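How to Write and Submit a Death Notice

This page covers the preparation of a death notice or a full obituary for the Brirlow and Mesutstead editions, from gathering facts to approving the proof. It applies to notices sent in by families. Funeral homes use a separate form.

Before you start

Decide which of the two types you need. A death notice gives the name, age, date and place of death, and the service details. An obituary adds the life story and the list of survivors. Both can run in print and online. The online version stays on the tribute page after the print date, and corrections can be made to it later. Print text is fixed once the proof is approved.

Collect the following on paper first:

Full legal name, plus any maiden name or nickname
Date and place of birth, and date and place of death
Names of parents, spouse and children, with spellings checked
Schools, military service, employers and memberships
Time and address of visitation, service and burial
Name of the funeral home handling arrangements
Where memorial gifts should go, if any

Check dates against a document where you can. A birth certificate, discharge paper or marriage record is better than memory. If two sources disagree, use the one issued closest to the event.
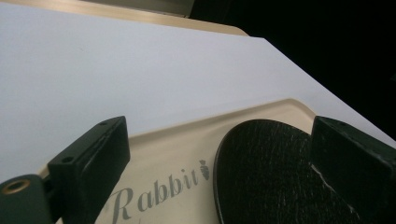
White paper and a beige tray.

Step 1. Write the opening sentence

The first sentence carries the name, age, town of residence, and the date and place of death. Keep it to one sentence if possible. "Died" and "passed away" are both accepted. Cause of death is optional. If you include it, confirm that the next of kin agrees to the wording.

Work out the age from the birth and death dates. Do not copy it from a card or an earlier notice. A person whose birthday falls in December and who died in November has not reached the age you get by subtracting the years.

Step 2. Add the life story

Go in date order: birth, schooling, marriage, work, retirement. Give each its own sentence or two. Interests and church or club membership follow. Write out the names of organizations the first time they appear. Abbreviations that are clear within one family or trade are often unclear to other readers.

Step 3. List the survivors and those who died before

The usual order is spouse, children, grandchildren, siblings, then others. Put a child's spouse in parentheses after the child's first name, as in "Karl (Denise) Lüthi of Mesutstead." Use semicolons between households and commas inside them. For large families, grandchildren may be given as a number instead of by name.

Those who died before are listed in the same order in a separate sentence. Former spouses may be listed or left out. The person placing the notice makes that decision, and the desk does not mediate.

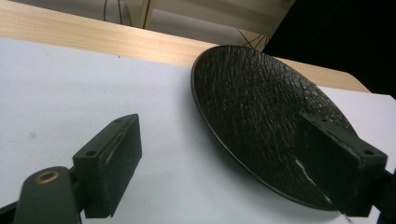 Accented letters such as the ä in Nägeli are supported in both print and online text. Type them directly. If your keyboard does not have them, write the plain letter and add a note in the comments box.

Step 4. Enter the service details

Give the day, time and full street address for each event. Write "Saturday at 11 a.m." and include the date next to it. If the service is private, say so in the text. If no date has been set, use "Services will be announced" and submit an update when the date is known. Home addresses should be left out.

Step 5. Check the length

Print notices are limited to 2,029 characters, including spaces. The counter under the text box shows the current total. Text over the limit can still run online in full, with a shortened version in print. Mark the sentences to be cut with square brackets before you submit.

Step 6. Submit and approve the proof

Submit through the Harnine form by 2 p.m. for the next print edition. The desk calls the funeral home to confirm the death before anything is published. A proof is then sent by email. Read it once for names, once for dates and once for the service address. Reply with "approved" or with a numbered list of changes. Proofs not approved by 5 p.m. are held for the following edition.

Questions about a notice already submitted go to Annelies Nägeli at the notices desk. Have the confirmation number ready.

Related guides
Placing an anniversary or memorial notice
How to request a correction to an online obituary
Choosing and scanning a portrait photo
Writing a thank-you notice after a funeral

Last updated: December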